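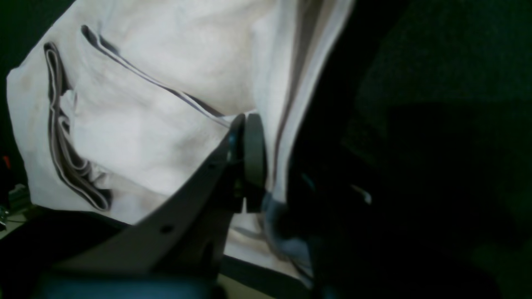 Progress report on the Pevow folding kit trial
Prepared by Raíssa Sales for the Gesberg equipment fund
Saturday, March 18, 2023

Where we are
The fund paid for a trial of the Pevow kit, which Starkness sells as an add-on gripper and software package for laundries that already own an arm. We are at week 4 of 9. The arm is up, the gripper is on it, and the kit has handled more cloth than I have in my adult life. Folding, in the sense your grandmother would accept, is still ahead of us.

What the kit does well
Gripping. I went in expecting trouble here and didn't get much. The padded finger takes hold of a crumpled heap without much fuss, and plain white cloth is by far its favorite. Trim and stripes slow it down. The software likes to read a dark seam as the edge of the item and goes after it with great confidence. Starkness sent a patch for this in the first week of March. It now goes after the seam with slightly less confidence.

Setup took 2 days against the half day promised in the brochure. Most of that went on calibration, which has to be done again whenever the table is bumped. We have learned to walk around the table.

What it does less well
Finding corners. The kit is supposed to lift an item, look for a free corner, take it with the fingers and spread the cloth. The lifting goes fine. The looking can go on long enough for a person to get coffee, and then the arm often puts the item back down and starts over, like a guest who can't settle on a chair.
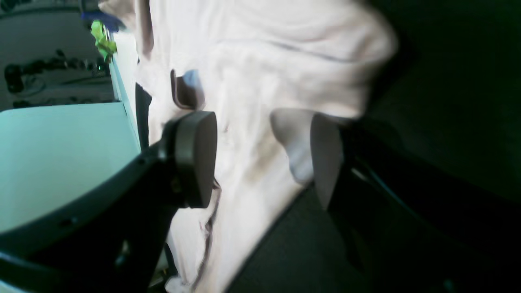

Pevow gripper holding white cloth between its two fingers, trial bench.

The manual is another sore point. The chapter on grip force refers the reader to the chapter on fabric types, which refers the reader back. I wrote to support and got a polite reply from Papadakis in their service office, with a table of settings that should have been in the box. It helped a good deal. I have asked that the next customer get it without writing in.

Spending
The kit and license are paid. The only extra so far is $1000 for a second set of finger pads and a longer service contract. It comes out of the contingency line and I am not asking for more.

Next period
Run the same mixed load every morning so we have something to compare. Try the new force settings on heavier cloth. Get a straight answer from Starkness on whether corner finding is being worked on or only talked about.

I would not recommend buying a second kit yet. I would also not send this one back. Ask me again at week 9, and please send any questions before then by email, as the phone is next to the table.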